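Pulletti Table Set: Rules for Recording and Labeling
Data card, last changed February 19, 2019
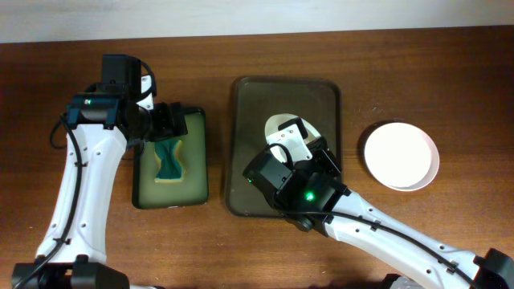
Two-arm station with the green tray, the dark tray and the round plate.

Summary

Pulletti is a set of 526 recordings of two small robot arms doing kitchen work on a table. It was made by the Dalia group for people who train or test control programs. This card explains the rules we followed when recording, and the rules we ask you to follow if you add recordings of your own. The older set, Trurier, used different rules and should not be mixed with this one.

Setup of the station

The two arms are fixed at the same side of the table, one at each corner. The camera is fixed too and must see both grippers during the whole recording. Objects stand on the bare table, without cloth or paper under them. Between two trays leave a strip of the table visible, even if it is narrow. The cable of each arm is led along its link and must have enough slack for the full turn of the wrist.

Before each recording

- Check that the green lights on the servos are on.
- Move both arms to the start position and wait 2 seconds.
- Put every object in the zone which the task sheet gives for it.
- Take hands and tools away from the table.
- Write the task name in the log before the motors are enabled, not after.

Safety

One person operates and one person stays at the stop button. The operator does not reach over the table while the motors have power. If an arm touches the other arm, the recording is stopped and both wrists are inspected before the work continues. Speed is limited in software, and this limit may not be changed by the operator alone.

Labels

Each recording has one of these results: done, partly done, failed, stopped. "Partly done" means that the object was lifted but did not arrive in its target zone. Please do not delete failed recordings. We keep them in the same folder, and they are counted in the total.

Object names come from the list in objects.txt. Use "tray" for anything with a raised rim and straight long sides, also when the corners are round. Use "plate" only for round pieces.

Known problems

In 17 recordings the log clock is late compared to the video. They are marked with clock_late in the index. Shadows of the arms fall on the near part of the table and can disturb simple color masks. A gripper often hides part of the object it works on, so masks made by hand may have open edges.

Adding recordings

Send up to 1000 files in one package, with the log and the task sheet. Packages are checked with the Tanasarn script, version from June or newer. A package without a log is sent back.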